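Why Does Glass Let Light Through?

A brick wall and a window are both solid, and you can walk into either one. (Please pick neither.) Yet one of them lets you see the neighbor's dog and the other doesn't.
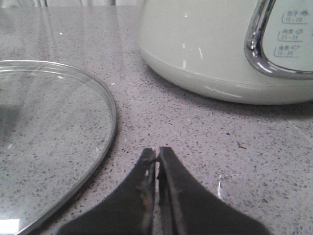
To sort this out we have to start with light. Light is a traveler that never gets tired and never stops for snacks. When it runs into something, it has three choices. It can bounce off. It can get soaked up, and then it's gone and the thing it hit gets a tiny bit warmer. Or it can keep going and come out the other side.

Most things pick some mixture of these. A red sweater soaks up most of the colors in sunlight and bounces the red part into your eyes. A black sweater soaks up nearly everything, and you find this out on a sunny day in the school parking lot.

What glass is made of

Glass starts out as sand. Not the sand from your shoes, which has bits of shell and old potato chip in it, but very clean sand. Factories mix it with a couple of other powders and cook it until it melts into a thick, glowing syrup. Then it cools and goes hard.

So why isn't sand see-through? A single clean grain pretty much is. The trouble is the crowd. Every time light goes from air into a grain, or from a grain back into air, some of it bounces off in a new direction. In a sand pile that happens over and over until the light is hopelessly lost. Melt the grains together and all those little edges disappear.

The picky part

Everything is made of atoms, and atoms have even tinier bits called electrons. Electrons can swallow light, but they are fussy eaters. They only take light that carries just the right amount of energy. The electrons in glass want a bigger meal than the light we see can offer, so they let it go by.

Some kinds of ultraviolet light, the kind that gives you sunburn, do have enough energy. Ordinary window glass stops a lot of that. It doesn't stop all of it, so no, a closed car window does not count as sunscreen.

Why you can still see the glass

If light went straight through and that was the end of it, glass would be invisible and birds would be in even more trouble than they are now. But a little light always bounces off the surface. Those are the shiny spots. Light also bends when it enters glass at a slant, so things behind a thick or curvy piece can look squashed.

Try it yourself

Put a drop of cooking oil on a piece of plain white paper and rub it in. Hold the paper up to a lamp. The oily spot glows, because oil has filled the gaps between the paper's fibers and the light gets lost less often. Use scrap paper. Your homework is not scrap paper, whatever you may feel about it.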